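Main Hillilier à cinq doigts – remplacement du module de pouce
Référence 1506 – kit de réparation Lulance

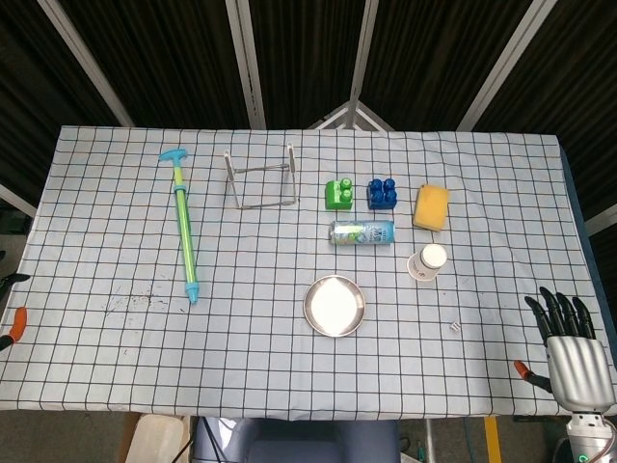 Pourquoi le pouce reste-t-il parfois fermé après une saisie ?
Le tendon interne du pouce s'allonge avec l'usage, et le capteur d'articulation perd alors sa position d'origine. Le contrôleur croit que le pouce est déjà ouvert et coupe le moteur.

Produits concernés
Le défaut touche les mains Hillilier livrées avant le mois d'août, version droite et version gauche. Les mains plus récentes portent déjà le nouveau tendon et n'ont pas besoin de ce kit.

Comment reconnaître le défaut
Le logiciel Jistness affiche le code 12 dans le journal des erreurs. Le pouce s'arrête à mi-course pendant l'ouverture, ou bien il revient contre la paume sans commande. Les petits objets légers sont lâchés trop tard et peuvent être projetés hors de la table. Si le code apparaît une seule fois, refaites la calibration avant de commander.

Consigne de sécurité
Un pouce bloqué peut se libérer d'un coup, même quand le programme est arrêté. Ne tirez jamais dessus avec les doigts. Appuyez sur l'arrêt d'urgence, coupez l'alimentation du bras, puis attendez 12 minutes avant de toucher la main. Deux techniciens ont été pincés de cette façon chez notre client Annamalai, sans blessure grave – la consigne a été réécrite après ces incidents.

Contenu du kit
Module de pouce prémonté
Tendon de rechange
4 vis avec frein-filet
Clé de montage
Notice en français et en anglais

Montage
Le remplacement se fait sur le poignet, sans démonter le bras. Il faut ensuite lancer la calibration complète dans Jistness, avec la main vide et les doigts tendus. Ne gardez pas l'ancien fichier de calibration, il provoque de nouveau l'erreur.

Garantie
Le kit est gratuit pour les mains encore sous garantie. Indiquez le numéro de série et joignez le journal des erreurs à votre demande. Pour les autres mains, le prix est donné sur devis.

Contact technique : Deepika Kaimal, service après-vente Lulance
Fiche mise à jour le 10 janvier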